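Speaker notes: Low metal drawer units in shared rooms
Wimen facilities evening, May 2026
Speaker: Hanne Laaksonen

Slide 1. Title

Name, role, where the material comes from. I look after furniture and storage for the Hämäläinen building, and before that for the two floors at Plokano. The talk covers one type of furniture only: the low metal unit with drawers. Tall cupboards, pedestals on castors and lockers are left out. If anyone asks about lockers, refer them to Reijo Kauppinen, who has the lock survey.

Say early that the slides will be sent round, so people needn't write down the numbers.

Slide 2. What we have

166 units in the building. Most came with the lease. The rest were bought from Velolero in two batches, and the batches differ in the runners but look the same from outside. This matters later (slide 6).

Read out the main points: sheet steel, flat top, drawers on side runners, handle screwed through the front panel with two screws. No lock on most of them.

Original purpose was paper. Suspension files in the bottom drawer, stationery in the top. Hardly any of them hold paper now.

Slide 3. What they get used for

Go through the survey by room type.

Project rooms: cables, adaptors, the box of pens. The top is used as a side table.
Tea points: crockery in the bottom drawer, sachets and spoons in the top one. The top carries fruit, drinks and whatever was brought down for lunch.
Store rooms: anything.

Point to make: the top surface is in use in nearly every room, and the purchase specification says nothing about it. The specification covers drawer load, colour and fire class. Vilja Mustonen went through the old paperwork and found one line on the top, giving the thickness of the sheet.

Pause here for the question about tea points, somebody always has one.

Slide 4. Height

Our standard is 755 mm from floor to top. Level with a desk, near enough, so the unit can stand at the end of a desk run without a visible step.

For a person standing, that is low for preparing food and fine for setting down a bowl. For a person seated, the top is reachable but the bottom drawer isn't, unless they turn the chair right round. Two people at Plokano asked for the contents of the two drawers to be swapped on these grounds. We swapped them. No complaints from the other users.

Don't get drawn into the kitchen worktop standard. Different furniture.

Slide 5. Clearance in front

The drawing shows a unit with the bottom drawer out. Numbers to read:

Closed depth: see handout.
Drawer travel: see handout.
Free floor in front of the open drawer: 300 mm minimum, and that is only enough for one person standing to the side.

The drawing office had been placing units by their closed footprint. On the second floor this gave us a row of units whose drawers hit the table legs opposite. Valtteri Mäkelä moved the tables. The rule now is that a unit is drawn with the bottom drawer open, in dashed line, on every plan.

Boxes are the other problem. During a move they get put down beside the unit, which is fine, or in front of it, which means they are shifted every time a drawer is wanted. We ask for boxes to the left or right, flaps up, label facing out. The label matters because removal cartons are reused and the print on the side says what the carton was made for, which may have no connection with what is in it now. Write the contents on tape. Ask the room how many have opened a carton on the strength of its printed side.

Slide 6. Runners

The technical part. Keep it short unless there are engineers in.

First batch: single extension. The drawer stops before the back of it clears the cabinet, so things at the back are found by feel. Stop is a pressed tab.
Second batch: full extension. The whole interior is visible from above. Stop is a separate block, and it can be replaced.

Both types sag a little at full travel when loaded at the front. On single extension the sag is small. On full extension it can be enough for the front panel to rub on the plinth when closing, and users report this as a "stuck drawer". Treatment: move the heavy things back. Oil does nothing for it, and it collects grit.

Tipping. A two-drawer unit with a loaded bottom drawer pulled out is fairly safe. With a loaded top drawer pulled out and the bottom one empty, much less so. Some models have an interlock that lets only one drawer open at a time. Ours haven't. We put weight in the bottom and accept that people then complain about bending.

Wichai Saengthong has test notes on this for the second batch. He tested with crockery and with paper, and he'll share them if asked.

Slide 7. Drawers that don't quite shut

A frequent report. The top drawer sits a few millimetres proud, or shows a gap under the worktop. Causes, in the order we check them:

Something has gone over the back of the drawer and is lying behind it. Take the drawer right out and look.
The front panel has been refitted after a handle change and has gone back slightly low.
The cabinet isn't level. Check the feet, particularly on older floors.

A gap under the top lets in crumbs. In a project room that hardly matters. At a tea point it does, and those units get checked first.

Slide 8. Tops

Matt grey powder coat. It hides dust, shows grease, and marks under a wet can if left over a weekend. We tried rubber mats and took them out again. They slide, and the cleaners had to lift everything twice.

Round fruit rolls. The top has no lip, and few of our floors are level. A bowl solves this if people put the fruit in the bowl. At most tea points the bowl is on the top and the orange is next to it. I have no technical remedy for that.

Wipe with warm water and a small amount of washing-up liquid. No abrasive cream. The front edge goes first, where it overhangs the drawers and people lean on it.

Slide 9. Unpacking into drawers

The procedure we now give to each team on moving in. Read it through once, don't expand.

Pull the bottom drawer fully open before touching the carton.
Wipe the drawer out and let it dry.
Crockery first, bowls nested, nothing standing on edge.
Packets next, along one side.
Close the drawer and open it again. If anything shifts, repack.
Then the top drawer.
Flatten the carton the same day.

Teams skip the fifth step. It is the step that finds the stuck drawer.

We allow 3 cartons per unit. Above that, the surplus goes to the store room and the team collects it from there. It was set by trial at Plokano and has held since.

Slide 10. What we would specify now

Full extension on the bottom drawer, single on the top. Replaceable stops. A shallow lip along the back of the top. Handles that take a cloth behind them: the U shape is fine, the recessed grip isn't. Drawer interior in a light colour, so that the corners can be seen. Adjustable feet reachable from the front.

Price difference against the present unit is small if the order is large enough. I haven't got a firm quotation, so don't give a figure.

Questions. Likely ones: locks (Reijo), noise of metal drawers in quiet rooms (felt pads on the stops, replaced yearly), whether the old units can be resprayed (yes, but the runners must come out first).

Leave the last slide up during questions.

Slide 11. Cabinet with the bottom drawer open, carton alongside

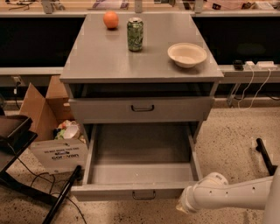
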